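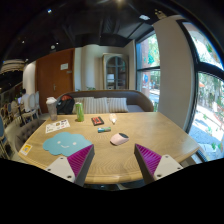 ## The table by the window

Oct 14, 2026

Hello from Dumness, and hello to all 726 of you (I looked at the list this morning and had to sit down with a biscuit). This is letter 31, and after the last one, which went on far too long about airing cupboards, I'm sticking to one piece of furniture. It's the light wooden table with the rounded corners, the one with the long grey-brown bench sofa behind it, and I love it and it drives me up the wall.

The trouble is that it's such a nice table to put things on! It's smooth and pale, it's got that curvy grain, and it's exactly where your hand goes when you come in carrying something. By the middle of any given week I've got a tall tumbler with a white lid at the back, a bright green can next to it, a sheet of stickers I'm saving for a card, and my pale pink mouse wandering about in the middle with no computer anywhere near it. And the cloud, of course. The cloud is a flat light-blue mat with a little smiling face and it lives on the left. I won't hear a word against the cloud.

I used to do the big clear, where you sweep the lot into a bag and promise to sort it on the sofa later. I did one in April and found the bag in August, behind the coats, with a birthday card in it that I'd written and stamped and never posted. (Sorry again, you know who you are.) So I've given up on the big clear, and what I do these days is much lazier.

I pick one side. That's the whole method! The right-hand side of the table stays bare and the left-hand side can do as it likes. If I want to eat or write a letter or spread the paper out, I've got the right. I don't have to make any decisions about the stickers at half past seven with a bowl of soup in my hand, and I don't end up balancing a plate on top of something I'll need in a minute.

I was sure it would creep. It does creep, a bit, mostly from the middle, so when I go past I push things back over with the side of my arm like somebody clearing crumbs.
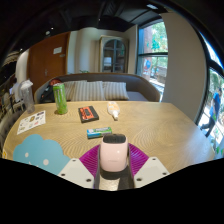
The small things are the real nuisance, though. A tall can is easy, you see it and you take it to the kitchen. It's the little boxes and bottles that dig in. They're too small to look like mess and each one seems to have a perfectly good reason to stay, and before long you've got a row of them and you've stopped noticing. I had a good look at mine over a cup of tea and asked myself what I'd do if the doorbell went. Would I move that box? Would I even see it? I didn't like the answers much.

What helps me is a shallow tray, and it does have to be shallow. I bought a deep basket from Bunitz first and it was a mistake, because everything sank and I had to tip the whole lot out to find a pen. The tray came from the charity shop in Brakum, it has a chip on one corner, and when it's full it's full. Then I carry it round the house and drop things off like a postman. Ten minutes, if I don't stop to read anything.

I keep the tray on the shelf, by the way, and only bring it to the table when I'm doing the round. If it lived on the table it would just be more table.

A few of you wrote in after the last letter to ask about cushions, so while I'm in this corner of the room: yes, I keep four along the back of the bench, stripy ones in beige, white and grey, and no, I don't plump them. I turn them round when I remember. I did try adding a fifth but there was nowhere left to sit without moving one, and I'd sooner have the seat.

Next time I'm going to have a go at the drawer under the kettle, which has at least one takeaway menu from a place in Montes that closed years ago. If you've got a drawer like that, do write back and tell me the worst thing in it. I read every reply, even if it takes me a while to get round to answering, and I'd like some company before I open mine.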